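Play Kitchen and Pretend Food Check, Flanditz Family Centre

Termly check, January. Rooms covered: the main playroom and the little side room with the market stall in it. Comments are mine, so apologies in advance for the length, I do go on a bit once I've got the toy boxes out!

Marking: OK / OK with comment / Needs doing / Taken out

1. Cooker unit, doors and hinges
OK with comment. Both doors shut properly now. The left one used to swing open and catch toddlers on the forehead, and the new catch from Haslinger has sorted it. I gave it a good yank and so did one of the children, who was much rougher than me.

2. Cooker unit, fixed to wall
OK. Bracket tight, screws all in. I leaned on it.

3. Knobs and dials
Needs doing. The back right knob comes off in your hand if you pull while turning. It's too big to swallow (I tried it in the small parts tube and it sits on top) but the peg behind it is thin and could snap. Glue isn't enough, it wants a new peg. I've put it on the Tirkham order.

4. Sink and tap
OK. Bit of old play dough down the plughole, dug out with a cocktail stick.

5. Shelving, edges and corners
OK with comment. Corner guards on the bottom shelf are going yellow and one is lifting. I pressed it back down and it held, but have a look when you're passing. The top shelf is fine and too high for anyone to bump.

6. Wooden fruit and veg
OK with comment. Checked every piece for splinters by running it over an old pair of tights, which is the best trick I know. The aubergine snagged, so I sanded it and it's back in the basket. The lemon halves have nearly lost their sticky fastening and fall apart the moment you look at them. Still safe, only annoying.

7. Soft and felt food
Taken out: one fried egg with the yolk coming unstitched. You could get a finger in and pull stuffing out, and somebody plainly had. Everything else went through a cool wash and came up lovely.

8. Tins, boxes and packets
OK. The cardboard ones are getting tatty but there are no staples in any of them, I felt along all the seams. If you bring empties from home, please take the staples and any little plastic windows out first.

9. Wrapped pretend food
OK with comment. I spent longest on this part! The wrapped things are what the children always go for on the market stall, and I do see why, they look just like something off a shop counter. My worry is the film. Check for splits, for loose flaps big enough to get over a nose and mouth, and for the twist at the bottom working itself undone. Run your thumb round the whole thing and listen for the crackle of a tear. A crinkle on its own is fine, wrapping is meant to crinkle.

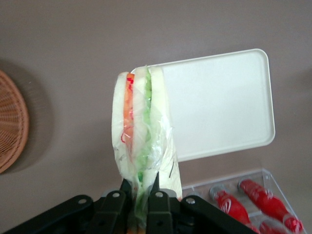 Item 9: toy sandwich in clear wrap, tomato and lettuce filling. Film bunched and twisted at the bottom.

My rule for anything in film is that it lives on the stall and comes out with a grown-up sitting there, and it goes back up high at tidy time. It never goes in the baby corner. If the wrapping splits, take it off completely and bin it, don't patch it with sticky tape. I've peeled enough chewed tape off things to last me a lifetime.

10. Pans, plates and cutlery
OK. One plastic fork with a bent prong, binned.

11. Till and pretend money
OK with comment. The battery cover has its screw in and the screw is tight. The coins are the bigger Flullach ones, and all of them failed to drop into the small parts tube, so they pass. Please don't let the old little coins creep back in from the cupboard. I found 2 at the bottom of the till and they've gone.

12. Dressing-up aprons
Needs doing. Two still have the long neck loops. I'd like them swapped for the kind that pull apart, and I'm happy to sew those myself if someone finds me the fastening tape.

13. Floor and mat round the kitchen
OK. Mat lies flat, no curled corners, non-slip backing still grips. Swept under the cooker and found a sock.

To do before next check: knob peg, apron loops, keep an eye on that corner guard. The fried egg is in my mending bag and I'll bring it back once it's stitched.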